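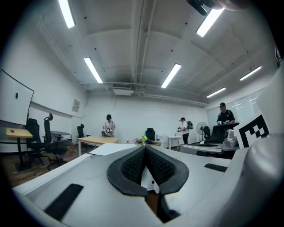 Figure 1. Collection room seen from a hand-held gripper, with the padded fingertips and a printed marker in view.

Rameo Equipment Plan, version 2

README for the purchase list and planning sheets

What this is

This folder holds the equipment list, price sheet and spending plan for Rameo, a project that records people doing tabletop tasks with hand-held grippers. The recordings are used to train robot arms. The recordings themselves are kept in a separate folder with their own card. Everything here is about what we bought, what we should have bought, and what the next site at Udonham will need.

The list was started by Ivan Kovalchuk when the project had one room and one pair of grippers. Taras Maksymiv took over the price sheet in October and rebuilt it so that each row can be traced to an order. Questions about prices go to Taras. Questions about what a part does, or whether a cheaper one will fit, go to Ivan.

Files

purchase_list.csv – one row per item ordered, 106 rows
spares.csv – parts that wear out, with the session in which each was replaced
room_plan.txt – furniture, power and lighting for one collection room
udonham_draft.csv – draft order for the second site, not approved
notes_old.txt – version 1 notes, kept for the order numbers only

Columns in purchase_list.csv

item_id: our own number, never reused
item: short name in plain words
group: gripper, computer, room, carry, spare or other
supplier: name as it appears on the invoice
unit_price: price paid per unit before shipping
shipping: split evenly across the items in one order
qty: number ordered
status: in use, stored, returned or broken
replaces: item_id of the earlier part, blank if none

Prices are what we paid. They have not been updated and should not be used as quotes. Two orders came as a single invoice with no breakdown, and for those the unit prices are Ivan's split. They are marked "split" in the status notes.

How the budget is divided

Version 1 of the plan treated the gripper as the main cost and everything else as office supplies. That was wrong by a wide margin. The plan now has four budget lines, and each gets its own approval.

Grippers. The housing, the fingertips, the mounts and the printed markers. We order housings in pairs. A single housing left over from a broken pair is still useful for training new people, so please don't write it off.

Computers and storage. One workstation per room, plus drives. Recordings fill drives faster than the first plan allowed for. The current release has 2,598 episodes, and we keep the raw files as well as the processed ones, on separate drives. Budget for both copies from the start.

Carry gear. Backpacks, cables, straps and batteries. These are cheap one at a time, and they fail often. Cables make up more rows in spares.csv than any other part.

Room. Tables, chairs, lights, fans and whatever is needed to keep people comfortable through a full session. In version 1 this line was zero, on the idea that any office would do. The fan alone was requested three times before it was ordered.

Fingertips

The fingertips are padded and have a rim. The pads are the part that touches the objects, and they are the first thing to go. When the surface wears down, the grip changes, and so do the recordings. We replace both tips on a gripper at the same time, even if only one looks worn.

One full set of fingertips for the room, with spares, cost 282 dollars from Brorkus, shipping included. We tried a cheaper set from a second supplier. The tips fit, but the rims came away from the backing during the second week and the whole order was returned. It is in the list with the status "returned" and should stay there so the same order is not placed again.

Lead time matters more than price on this part. Order the next set when the last spare set is opened. Waiting until it is in use cost us four days of sessions.

Markers

The square black-and-white markers are printed in-house. The cost per marker is tiny and is entered under "other." The real cost is time: a marker that has been put on crooked has to be taken off and the gripper checked again. Use matte stock. Glossy stock catches the ceiling lights, and we threw out one batch for that.

Buy a flat mounting jig with the first order. It was left out of version 1 and added later as item 41.

Room planning

room_plan.txt is written for one room. The points below are the ones that changed the budget.

Lighting. Long fluorescent fixtures were already in place at the first room, so nothing was spent on them. Udonham has fewer fixtures and the draft order includes lamps. Glare should be checked before any whiteboard or monitor is placed, and moving a whiteboard costs nothing if it is done before it is mounted.

Tables. Light work tables are fine. Heavy benches were priced and dropped. We change the layout often and two people need to be able to lift a table.

Chairs. Count chairs for everyone who will be waiting as well as everyone who will be seated for work. Most tasks are done standing, which led us to order too few the first time.

Floor space. People wearing backpacks need more room to turn than the first plan gave them. Keep the tables farther apart than looks necessary on paper.

Power. Charging takes a full table of its own. Put it by the wall with the outlets and don't let it share a table with task objects.

Task objects

Cups, boxes, small tools and similar items are bought locally and entered as one row per shopping trip. Receipts are scanned and kept with the invoices. Please do not bring objects from home, even free ones. They can't be replaced when they break, and a task has to be dropped if its object can't be matched at the other site.

Plan for Udonham

The draft copies the first room, with these changes:

One extra pair of grippers, kept sealed until needed.
Fingertips and cables ordered before the grippers – they have the longer wait.
Lamps added, whiteboard removed.
Drives bought in one order, so that shipping is paid once.
Setup by Hrynyshyn, who quoted for delivery and assembly together.

The Hrynyshyn quote covers furniture and wiring. It does not cover the workstation. Taras has asked for a second quote with the workstation included, and the draft will not go for approval until that comes back.

No robot arm is in the draft. Arms are tested at the first site only, and the arm budget is held in a separate plan that this folder does not cover. Anyone planning a site from these files should not read the totals as the cost of a working robot.

Known gaps

Staff time is not in any of the sheets. Neither is rent.
Some early cables were bought with petty cash and have no order number.
Batteries are listed by pack in the first half of the list and by unit in the second half. Check the item name before adding up quantities.
The status column was last checked in October. Items marked "stored" may have been put back into use.

Changes from version 1

Room line added.
Spares moved to their own file.
Shipping split out from unit price.
Returned items kept in the list. Version 1 deleted them.

Making changes

Add new rows at the end and do not sort the file before saving. If a price is wrong, correct it and put the old price in the notes column with your initials. Send changes to udonham_draft.csv to Taras before editing it, as the supplier has a copy of the current one.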